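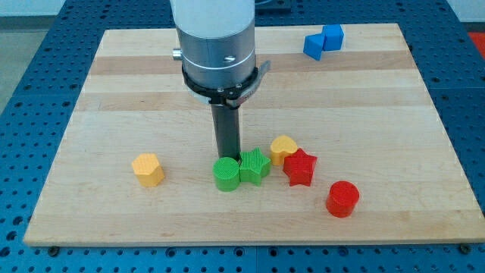
Figure 1. Maple butcher-block board on a perforated metal table.

Oil, Wax or Nothing: How Finishes Change the Way Maple Takes Up Water

Project report, Materials in Daily Use
Guðlaug Bach
Trurnmont College
Handed in 27th January

Introduction

Most people who own a wooden cutting board have been told to oil it. Fewer have been told what kind of oil to use, or how often, or what happens if they skip it. My grandmother in Cledumden used one board for bread for as long as I knew her and never put anything on it. My own first board split along a glue line in less than a year. I wanted to know how much of the difference could be explained by the finish.

The project question was: does a food-safe finish slow down the rate at which maple takes up water, and does the kind of finish matter? A second question came up during the work, about what happens to the flatness of a board that is wetted on one side only. I have included it because the results turned out more interesting than those from the main test.

Background

Wood takes in and gives off water all the time. When the air is damp, the cell walls hold more water and the wood swells. When the air is dry, it shrinks. The change is small along the grain and much larger across it. It also differs depending on whether you measure along the growth rings or at right angles to them. This is why a wide plank cut from near the outside of a log tends to cup, while a piece cut so the rings stand upright stays flatter.

A butcher-block board is one answer to this problem. Narrow strips are glued side by side, and the maker can turn each strip so that the movement of one is partly balanced by its neighbor. The strips do not stop moving. They share the movement out so that no single part of the board pulls the whole thing out of shape.

There are two main ways to build such a board. In an edge-grain board the long sides of the strips face up, and the surface shows long lines. In an end-grain board the cut ends face up, and the surface looks like a checkerboard. End grain is kinder to knives but drinks water faster, as the open ends of the vessels are at the surface. This project deals only with edge grain.

Maple is a common choice for boards. It is hard, the pores are small, and it has little taste or smell. Sapwood from the same tree can be nearly white while the heartwood is tan, so a board glued from mixed strips will often look striped even when it is all one species.

Finishes

Food-safe finishes fall into a few groups. Mineral oil does not harden. It soaks in, sits in the pores and slowly washes or wears out. Walnut oil and raw linseed oil do harden, because they react with oxygen in the air, but they take a long time to do it. Beeswax stays mostly at the surface and is usually mixed with oil to make a soft paste.

I tested four conditions:

Bare wood, sanded only.
Mineral oil, sold by the pharmacy in town.
Walnut oil, bought as a wood finish and not as a salad oil.
Skov board paste, a mix of oil and beeswax.

The maple came from the offcut bin at Korkum, the lumber yard next to the bus station. All of it was from the same plank, which I asked for so that differences between trees would not confuse the results. I did not know how long the plank had been stored indoors.

Method

I cut the plank into blocks of the same size and let them sit in the workshop for 7 days before doing anything to them. This was to bring them to the same moisture level as the room. They were then sanded by hand, wiped with a damp cloth to raise the grain, left to dry and sanded lightly again.

Each finish was put on with a cotton rag, left overnight and wiped off. Mineral oil and board paste were put on a second time the next day. Walnut oil was given the rest of the waiting period to harden. I would have liked to give it longer. The instructions on the can suggest that it is not fully hard for several weeks, and the workshop was cold in the evenings, which does not help.

For the soak test, each block was weighed, laid face down on a wet sponge in a tray and left for 60 minutes. It was then blotted with paper towel and weighed again. The tray held 200 milliliters of water at the start and was topped up between blocks. The ends of the blocks were sealed with melted candle wax so that water could only enter through the face. On the first try I did not seal the ends, and the results were useless. Nearly all the water went in through the end grain and the finish on the face made no difference that I could measure.

For the flatness test, I used longer pieces. One face was kept damp with a cloth and the other was left open to the air. I put a steel straightedge across the width and slid feeler gauges under it until one was snug.

Results of the soak test

The bare wood gained the most weight, as expected. The pieces with mineral oil gained roughly half as much. Board paste did better than plain mineral oil, and it was the only finish where water still stood in beads on the surface when the block came off the sponge. Walnut oil came out between bare wood and mineral oil.

I do not think the walnut oil result is fair. The surface was still a little tacky when I tested it, and a smear of oil came off on the paper towel. This means that some of the oil left the block during blotting, and the block would have seemed to gain less weight than it did. At the same time, oil that has not hardened probably lets more water past. I cannot separate the two effects with the numbers I have.

After drying, I repeated the soak on the same blocks without putting on any more finish. The bare wood behaved much as before. The mineral oil blocks had moved closer to the bare ones. The paste blocks had lost their beading but still took up less water than the others. This fits with the usual advice to oil a board again when water stops beading on it, though by that point much of the protection has already gone.

Results of the flatness test

All the pieces cupped. The wet face swelled and became wider, so the pieces bent with the dry face on the inside of the curve. What I did not expect was how little the finish changed the final amount. The oiled pieces took longer to bend, but when the cloth was left on overnight they ended up close to where the bare pieces were.

A finish slows water down. It does not keep water out. For a board that is rinsed and stood up to dry, slow is enough. For a board left lying on a wet counter, it only delays the bend.

When the cloth was taken away, most of the pieces went back to flat over the following days. One of the bare pieces did not. It kept a slight cup in the other direction, which the textbook explains as follows: the wet face tried to swell, was held back by the dry wood behind it, and was crushed a little in the process. When it dried, it ended up narrower than when it began. I had read this paragraph before starting and had not understood it until I saw the piece rock on the bench.

Sources of error

The scale was a kitchen scale and reads only to the gram. For blocks this size, that is coarse. I weighed each block more than once and used the middle value.

The workshop was not held at a fixed humidity. The door to the yard was opened often during January, and on wet days the bare blocks gained weight just from sitting on the shelf.

I pressed the paper towel by hand, and I doubt that I pressed equally hard each time. A small weight placed on top for a set period would have been better.

There were only 2 blocks for each finish. Where they disagreed, I had no way to tell which was the odd one out.

Advice for board owners

These points come partly from the tests and partly from the reading.

Wet both sides of a board when washing it, even if only one side was used.
Dry it standing on edge, with air on both faces.
Oil the ends more heavily than the faces. The failed first test showed this better than any of the planned ones.
Keep it out of the dishwasher.

My board that split had been stored flat beside the sink, and I had never oiled the ends. I glued it back together at the end of the project, planed it flat and gave it two coats of paste.

Further work

If I did this again, I would start with the walnut oil, let it harden fully, and run the soak test on it last. I would also borrow a better scale from the chemistry room. A comparison between edge grain and end grain would be useful, but it would need its own project, and Korkum did not have end-grain offcuts at the time I asked.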